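Does the Jiltness method hold up if everyone records at their own desk?

Junaid Pirzada
May 3, 2026

I've been reading the Jiltness write-up and I love it! The idea is that you collect demonstrations by hand with a gripper tool, in lots of ordinary homes, and train a pick-and-place policy on that instead of driving an arm in a lab. They report better results on unseen desks when the clips come from many rooms. My question is how much clutter to leave in. Our task is simple (pick up a computer mouse, put it down beside the pad) and I've got 100 clips so far, all from 2 desks. Should I clear everything else off first?

Ifor Kemeys
Leave it in! This is my favorite part of the whole result. We ran the same comparison at Memcombe last September, one policy trained on bare desks and one on desks just as people keep them, with the router, the cables, the little toy by the wall and all.

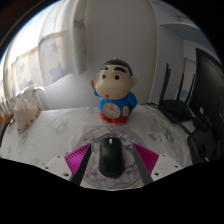

The cluttered set did so much better on new desks that we reran it to be sure. My guess is that the bare-desk policy learned "go to the dark thing" and fell apart the moment a second dark thing showed up. A busy mouse pad is good too, you want the policy to cope with a pattern under the object. Do mix up where the mouse starts, though, and which way it points. And I'd stop adding clips from those same desks. We got more out of 32 clips in a new room than from doubling up on an old one.

Laxdal
Agree on more rooms. Window light made a bigger difference for us than clutter did, so record some with the curtains open and some in the evening.

Dekum
did you check your gripper calibration? mine was off and I blamed the data for ages

Junaid Pirzada
Thanks, all! Leaving the desks alone and asking my cousins for theirs. Calibration is next, I haven't touched it since the first clip.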